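10/15/21

Room notebook, Jidilska room, entry by me. Naomi Lema please read the part about the lights before you order anything.

I spent the morning in the room to finish the list which we started in August. The plan was to do the lamps first, then the shelves, then the wall. In practice I did them mixed, because the ladder was needed downstairs for one hour and I did not want to wait with empty hands. So the notes are also mixed. Sorry for this.

Lights. The complaint is still the same as in August: people who sit with their back to the shelves say the light comes back at them from above. I sat there myself and read two pages of small print, and I understand them. The ceiling panels are white and very smooth, and they shine almost like a plate. The long strips give a strong reflection in them, so one feels the light twice. It is not dangerous, it is only tiring after some time. I tried with the blinds up and with the blinds down. With the blinds down it is worse, I think because the eye has nothing else to compare with.

I see two ways. First way: we ask Cidetti for matt covers for the strips. Their price on the telephone was 682 for the whole room, with fitting, but they want to come and measure before they write it on paper. Second way: we turn the tables by a quarter, so that nobody faces the brightest strip. This costs nothing and we can try it next week. My proposal is to try the second way first, and to leave Cidetti waiting a little. They said the price is good until the end of the month.

Ceiling, other points. The seams between the panels are straight and I found no opening where dust could fall. I wiped one panel with a damp cloth and the cloth came back grey, so the cleaning up there is overdue. Use only water. The soap from the blue bottle leaves stripes, we learned this already on the cupboard doors.

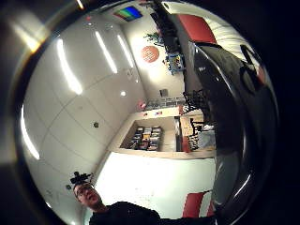 I could not find in our papers what the small dark round thing in the panels is. It may be a sensor, it may be only a cap over a screw. I did not touch it. If it is a sensor then it must be on the drawing from Ung, and our copy of the drawing stops before the ceiling page. I have written to them and asked for the missing page. Until we have it, please do not paint or wash over it.

Screen. I put the colour bars on the wall screen and let them stand while I worked. I looked at them from each seat. From the seats near the wall the green looks weaker than from the middle, but I would not call it a fault, it is only the angle. The small writing in our slides is a bigger problem than the colour. Somebody should make a slide with text in several sizes, and then we can decide once and for all what is the smallest size allowed.

Plant. It is doing well up there, the leaves are green and I found only one dry one, which I removed. I gave it half a cup of water. Please write your initials on the card when you water it. Last time it was watered by three persons in the same week and the saucer ran over.

Round sign. It stays on the wall. I asked if it could go lower, but the wall there is pale and every old screw hole would be seen, and then we have to fill and paint. Not worth the work for now.

Shelves. This was the long part. The top of the shelf unit has become the place where things are put "for one minute". I made a rule for myself: if I know where a thing lives, I carry it there, if I do not know, it stays on top in the row and I ask. What is still in the row is there for this reason. The pale boxes I did not open, as I was not sure who is using them. If they are yours, please take them or put your name on them.

The cubby under the top is full. The cases stand in several tiers and are packed so tight that I had to hold the neighbours with one hand when I pulled one out. I took out 17 of them, from different places, and compared with the list. Results:

Correct on the list and in the correct tier: 11
Correct on the list but in the wrong tier: 4
Not on the list: 2

The two which are not on the list are both from the Hekiter evening, I remember the label. I added them by hand at the end of the list, in pencil, and Naomi can decide the numbers. For the four in the wrong tier I put them back where I found them, with a paper slip. I did not want to repair a small part of the order when perhaps the whole order will change.

About the order itself. Today it is by date of arrival. This is easy for the person who adds, and hard for the person who searches. I would prefer by title, with one free space left at the end of each tier. To get the free space we must take out 20 cases or so from the whole cubby, and I think this is possible, there are doubles. I will not do it alone, it needs one person who reads and one who moves.

One more thing which I noticed with the shelf. When I leaned on the top to reach the plant, it gave a small sound on the right side. I looked under and the bracket seems tight. I did it a second time and heard nothing. I write it here only so that it is written. Please do not lean on it with full weight – use the ladder.

To do, with names where I know them:

Turn the tables and sit one full day so (me)
Ask Ung again if the ceiling page has not come (me)
Decide about the two pencil lines in the list (Naomi)
Names on the pale boxes (everybody)
Text slide for the wall screen (open)
Doubles from the cubby (two persons, one afternoon)
Water only for the panels, new cloths are in the drawer under the sink

The ladder is back in its place. The key to the cupboard hangs now on the second hook, the first one is loose and I have no screw of that size.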